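Search this site
Enter keyword

Stallik seal it with a ball to spare in indoor final

2 min read

What a night for Stallik! The indoor league has a new name on the trophy after a final on 18th February that had both benches on their feet well before the last over, and the side that finished bottom two winters ago are champions.

Isex had gone through the group stage unbeaten and looked every bit as good when they batted first. Malý was in cracking form at the top of the order, hitting the back wall again and again on his way to 65, and when he retired the Isex total was already racing along. A couple of run-outs pegged them back — Sandra Pickering's throw from the side net to end the third partnership was the best bit of fielding all season — but they still closed on 139, a score that has won most finals in this hall.

Pickering then opened the chase and simply kept going. She likes the ball coming on to her, and Isex fed her too much of it early. The fifty stand with Barnau came up in no time, and although Barnau fell to a sharp catch off the netting, the runs never dried up.

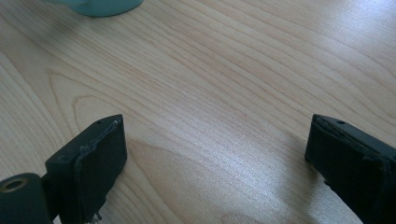
Down to the last over

Stallik needed nine from the final six balls, then four from three. A scrambled two brought the keeper's end into play, the throw missed, and Pickering pushed the next one into the gap for the winning pair. Cue a pile of very happy cricketers in the middle of the mat!

Her unbeaten knock took her to 313 runs for the winter, the first Stallik player to pass 300 in an indoor season. "I was trying not to look at the scoreboard," she said afterwards. "Barnau kept telling me what we needed anyway."

Isex were generous in defeat and stayed for the presentation, where Malý picked up the award for the top score by a losing finalist. Both clubs now turn to outdoor nets, with Stallik's first session open to new players of any standard. Bring trainers with pale soles, as the hall floor marks easily.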